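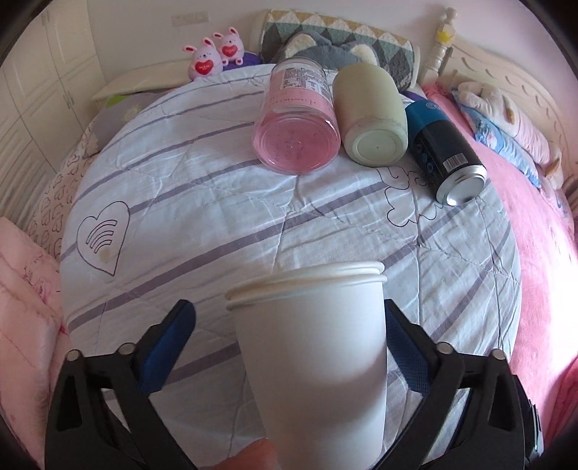 Slide 1: plain white paper cup, with a jar, a tumbler and a can lying behind it

Good evening, Sukthorpe! Leave this one up while people find their seats.

Start with the cup. I love a plain paper cup. No print, a rolled rim, and that second line just under the top, which makes me think there are two nested together. Ask the room: who doubles up their cups at home? (Hands up, wait for the laugh.)

Then the three at the back. Pink drink in a clear glass jar, sage-green insulated tumbler with a cream base, dark blue can. All on their sides, so we get the bottoms, and I could talk about bottoms all night! Point out the embossed marks on the glass and the shine on the aluminium. On the tumbler, the little dot right in the middle.

Mention the duvet, someone always asks. Lavender-grey stripes and line drawings, and yes, the heart is my favourite bit too.

Story: Fumiko Tanabe and her kitchen shelf in Pradulville. 16 cups, 2 people. Keep it short, I ran over last time.

Pass round the Prendano tumbler now, lid off. Get them to feel the weight of it before I say a word about insulation.

Next slide: stacking. Water break first if it's gone half past seven.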